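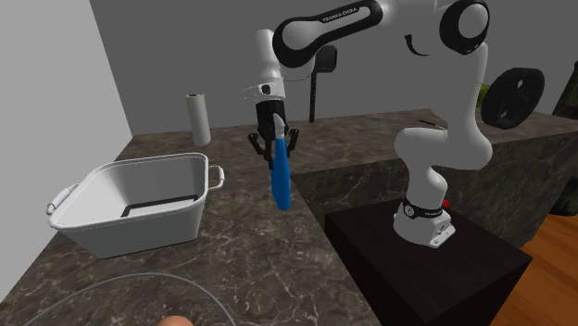
Illustration: a stone worktop

The Price of the Mill

Lilian Mosoti had been in Wostar for nearly 50 days when the old man at the ferry office told her the mill was for sale. She had gone in to ask about the late boat. He was filling in a form and did not look up.

"The one by the weir," he said. "Zariņš's place. His daughter doesn't want it."

"Does it work?"

"It did in February."

She walked out there that afternoon. The path ran beside the river for most of the way and then climbed through some alders. Teda, the dog that had come with her rented room, went in front and waited at each gate. The mill had two floors and a slate roof, and a door that somebody had painted green a long time ago. The key was under a bucket, where the old man had said it would be.

Inside it smelled of flour and mice. There was a ladder up to the bin floor and she climbed it with one hand on the rope. The stones were under a wooden cover. She lifted the edge and put her fingers in the gap and they came out grey. Downstairs there was a table, a stove, a calendar from a seed merchant and a pair of boots with the laces tied together.

She sat at the table and ate the bread she had brought. The dog lay across the boots.

When she got back to her room she wrote to her brother in law, Obadia Obura, who had lent her money once before and had been paid back. She asked him for 2,000. She wrote that it was for a building and that she would explain when she understood it better herself. She crossed out the last part and copied the letter again without it.

The daughter's name was Capucine Lefèvre. She had married and moved to Dirnov, and she came up on the morning boat with a folder under her arm and the wrong shoes for the path. She was about Lilian's age. They walked out together and Capucine stopped twice to shake the stones out.

"You're a baker?" she said.

"No. I kept the books for one."

"My father couldn't keep books. He wrote everything on the wall."

Lilian hadn't noticed. Capucine took her behind the stairs and held up her phone for light. The plaster was covered in pencil from the floor to above their heads, names and weights and small crosses where something had been paid. Some of the names had no crosses.

"That's Régis Riviere," said Capucine, with her finger on one. "He's still alive. He owes us for 513 kilos of rye."

"Will you ask him for it?"

"He carried my father down from here when his heart went. He carried him to the road." She put the phone in her pocket and it was dark behind the stairs again. "So no."

They went outside and looked at the wheel. It was turning slowly, though the gate was shut, and water came through the boards in thin sheets. Capucine said the boards had leaked since she was a child. Her father used to pack them with moss every autumn, and every spring the moss came out and he swore at it.

"What would you do with the place?" she asked.

"Mill."

"For whom? They all buy it in bags."

Lilian had a page of sums in her coat but she didn't take it out. She said there was a man called Jericho Saludo, on the ferry, who cooked for the crew and had told her he would buy a sack a week if it was fresh. She said the school might. It sounded thin when she said it aloud by the water.

Capucine opened the folder and shut it again. Then she said she was hungry, and asked if there was anything to eat in the village, and they walked back.

They had soup at the place by the landing. Capucine talked about Dirnov and her husband's work and a tooth that was giving her trouble. She didn't mention the mill. When the boat came in she stood up and paid for both of them before Lilian could find her purse.

"Obura," she said. "That's a name on your letter. Is he a relation?"

"My sister's husband. How do you know that?"

"The ferry office reads the envelopes. Everyone knows you've asked him." She buttoned her coat. "Has he answered?"

"Not yet."

"If he says no, write to me anyway. I don't need it all at once."

The paper was signed on April 2, 2021, on the table in the mill, with the seed merchant's calendar under it to keep it flat. Obadia had sent half of what she asked for and a short note telling her to have the roof looked at. The rest was to be paid over two years. Capucine signed first. She asked for the boots, and Lilian fetched them, and the dog followed them out to the step.

Régis Riviere came by at the end of that week. He was a wide man with a bad hip and he had walked from the road. He stood in the doorway with his cap on and looked at the stove and the table.

"She's sold it, then," he said.

"Yes."

"Is the wall still there?"

Lilian said it was. He went behind the stairs without asking for a light and stayed there for a while. She heard him cough. When he came out he had plaster dust on his sleeve.

"I can bring you moss," he said. "It wants doing before the river comes up."

She told him the gate stuck and he said he knew how it stuck. He went round the side of the building to see to it, and she put her coat on and went after him to hold the ladder.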